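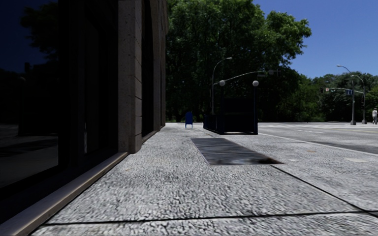
Hilladard Sidewalk Scenes – data card

Summary
This dataset holds simulated street-level views prepared for the Stesa delivery robot, which carries mail and small parcels between buildings on the Grenthorpe downtown route. The views are computer-rendered, from a low position near the pavement. They are used to test route planning and to train the employees who supervise the robots.

Contents
scenes/ rendered views, sorted by block
routes/ planned paths in plain text
notes/ comments from route staff
The first release covers 4 blocks, with 50 scenes per block. Sidewalks, plazas, joints, grates, curbs and street furniture are included. Weather is limited to clear daylight.

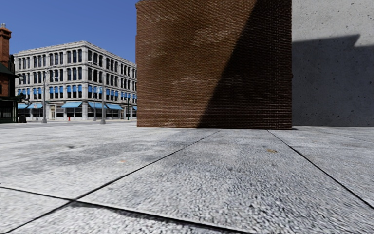
Maintained by: Route Operations and Training, Hilladard

Effect on jobs
Before the Stesa units were introduced, each courier walked a full route and kept a private record of difficult spots. Couriers assigned to the program now work as route supervisors for part of the shift. A supervisor reviews planned paths, answers stop requests from the robots and goes out on foot when a unit cannot continue. Deliveries that need a signature or a conversation remain with the courier.

Supervisors complete 20 hours of paid training on these scenes before their first live shift. Staff have reported that the low viewpoint takes time to learn – walls rise out of view and distant curbs are hard to judge. Time spent on review counts as working time and must be entered under the Dai schedule code.

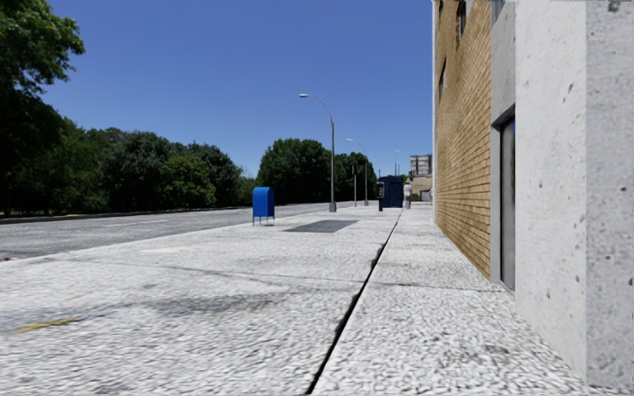
Sidewalk scene with mailbox, street lamps and a pedestrian in the distance.

Intended use
Training of supervisors, review of planned routes, and testing of software changes before release. The scenes must not be used to rate individual employees or to set delivery quotas.

Known limits
Pavement texture looks coarse or blurred close to the viewpoint. Some signs cannot be read. Rain, snow and night conditions are absent, and crowding is not represented well enough to support decisions about busy hours.

Updates
Route staff may request a new scene by adding a file to notes/ with the block and a short account of the problem. Requests are reviewed each May along with the staffing plan.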